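FOR IMMEDIATE RELEASE

Plurnent Stops Robotic Memory Trial After Seating Faults and an Unexpected Restart

Company disputes supplier's success rate, will not resume until stop behavior is explained

DOLTETELL, Wednesday, January 17, 2018 - Plurnent, which repairs and resells used office computers, has stopped its trial of a robotic work cell for handling memory in desktop towers. The decision follows a run of badly seated memory modules that the cell recorded as good, and a separate event in which the arm began moving again after an operator had put it on hold. No one was hurt.

The cell was supplied by Leltano and runs that company's Mandagi control software. Plurnent has been testing it at its Doltetell workshop since July. The company had planned to move the cell to regular production work this quarter. That plan is withdrawn, and there is no new date.

"We were told this was close to finished," said Aiman Tambunan, head of operations at Plurnent. "I'd like to know what it was close to. A machine that makes a mistake and tells you it made a mistake is something we can work with. This one made mistakes and filed them under success."

The task given to the cell is a narrow one. A tower is laid on its side with the side panel off. The arm carries memory modules one at a time between a fixture plate and the slots on the motherboard. For a technician, fitting a module is a few seconds of work, most of it done by feel: line up the notch, press, listen for the latch. Plurnent chose it for the trial for that reason. If the job could be done reliably by machine, the company reasoned, a good deal of other bench work might follow.
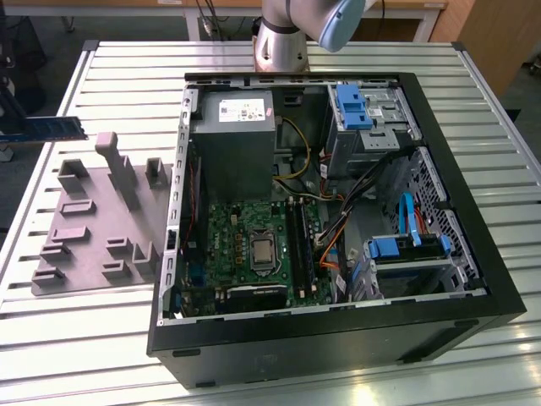

Over the course of the trial the cell logged almost 4,000 insertions. Mandagi marked nearly all of them as complete. Leltano's progress reports to Plurnent relied on that log, and the high success rate quoted in them came from the same place.

Plurnent's own technicians began to doubt the log after several towers that had passed through the cell failed to start on the test bench. In each case the memory was in the slot but had not gone all the way down at one end. When the company pulled a batch of finished towers and opened them for inspection, it found 19 with a module sitting at an angle or with a latch not closed. Every one of them carried a "complete" mark. Some of those towers had started normally on the bench, which means the bench test would have let them through to customers.

Plurnent has confirmed that no tower handled by the cell was sold. The machines were held back for the length of the trial and will now be checked by hand, including the ones that showed no trouble.

The cause of the seating fault is partly understood. Mandagi decides that a module is home by watching how hard the arm has to push and how far it has traveled. On a stiff slot, or where the module goes in slightly crooked, the push rises early and the software can take that for the end of the stroke. The camera is used to find the slot beforehand. According to the documents supplied to Plurnent, it plays no part in checking the result.

"So the arm pushes, it feels something push back, and it declares victory," said Zahira Sitompul, who is responsible for workplace safety at Plurnent. "Lots of things push back. I asked early on what the check was after the insertion and I was shown the same force plot again. I don't count that as a check."

Leltano has told Plurnent that the force limit can be tuned for each model of motherboard and that tuning would have prevented most of the faults. Plurnent does not accept this as a full answer. The workshop receives whatever computers its customers retire, in mixed lots, with different boards and different amounts of wear. A limit that has to be set again for every model would need a technician standing by to set it. That technician could fit the memory by hand in the same time and would know at once if it had not gone in.

The company also points out that tuning changes how often the fault happens. It does nothing about the log, which would go on recording a half-seated module as complete.

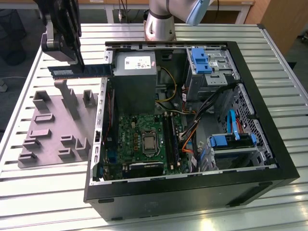 The safety event took place during an ordinary shift and was over in moments. An operator saw that a cable inside a tower had moved close to where the next module was due to go. She pressed the hold button on the handheld control, waited for the arm to stop, and reached in to push the cable aside. While her hand was still over the case, the arm started to move. She pulled back and hit the emergency stop, which worked as it should. The gripper did not touch her.

Two facts about the event are agreed by both companies. The hold button was pressed, and no one pressed resume.

Beyond that the accounts differ. Leltano's first explanation was that the hold had been released by accident. When Plurnent produced the control's own record, which shows no such release, the explanation changed. Leltano now says that the hold was placed while Mandagi was recovering from a missed grip, and that the recovery routine cleared the hold when it finished. It describes this as a rare combination and says that the hold function was never meant to protect a person reaching into the work area.

Plurnent agrees with the last part, and has told its staff so in plain terms. Nobody should have been relying on a software hold to keep an arm still, and the company takes responsibility for allowing a work habit in which people did. The instructions at the bench said to use the emergency stop before reaching in. Using it meant a full restart of the cell, with homing and a fresh camera calibration, and over the months people began to use the hold button for small corrections. Supervisors saw this and let it go on.

"That's on us and I'm not going to dress it up," Sitompul said. "But the training Leltano gave our people included clearing a cable with the arm on hold. I was in the room. If the button isn't safe to work under, don't demonstrate it that way, and don't put the word 'hold' on it."

A review of older records turned up 2 more occasions on which the arm moved out of a hold with no resume command. Neither was reported at the time. On both, the operator appears to have been away from the case and may have assumed that a coworker had restarted the job. Leltano had access to the same records throughout the trial and did not raise either one.

Plurnent has asked Leltano for the following, in writing:

- A full account of every condition under which Mandagi can clear a hold without a command from the operator.
- A way of confirming a seated module that does not depend on the same force reading used to place it.
- The raw trial log, in place of the monthly summaries.
- A corrected success rate, with the faulty towers counted as faults.
- Confirmation that other sites running the same version of the software have been told.

The last item had not been answered as this release was prepared. Plurnent does not know how many other sites there are. It is publishing this notice partly so that anyone using a similar cell can look at their own records, and it advises them to do that before waiting for a software update.

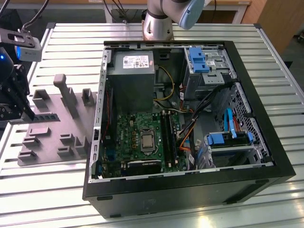
An update has been offered. Leltano says that a new version of Mandagi corrects the recovery routine and is ready to install. Plurnent has declined to install it for now. The company was given no description of what was changed and no test results, and it notes that the version it has been running was also described as ready.

If the trial is ever restarted, it will be under different terms. The cell will have a proper guarded stop that cuts motion when someone reaches in, independent of the control software. Results will be judged by opening towers and looking, with the software's own log kept only for comparison. The operators will have the right to end a session without giving a reason, and those stops will be reported to Tambunan's office the same day.

Plurnent has also dropped a claim of its own. Material the company handed to customers last year said that robotic assembly would "remove human error" from its refurbishing line. Tambunan approved that wording and has now asked for it to be taken out of all printed and online material.

"I signed off on that sentence, and I shouldn't have," he said. "We had a supplier's slide and a few good weeks. People on the benches were telling me the thing was pushing modules in crooked, and I sent them back the success rate. They'd been opening the towers. I'd been reading the report."

No jobs at the Doltetell workshop are affected by the decision. Memory work has gone back to the regular benches, where it was being done for most orders all through the trial. Delivery times are unchanged. Customers who want to know whether a particular computer ever passed through the cell can ask by serial number, though as stated above, none of those units was shipped.

The arm remains on its table with the power locked off until the written answers arrive. Plurnent will issue a further notice when it has read them, whether or not they are satisfactory.

About Plurnent

Plurnent collects, repairs and resells desktop computers retired by offices and schools. Its workshop is in Doltetell.

Press contact: Office of Aiman Tambunan, Operations, Plurnent, Doltetell
Safety questions from other operators of Mandagi cells: Zahira Sitompul, Workplace Safety, at the same address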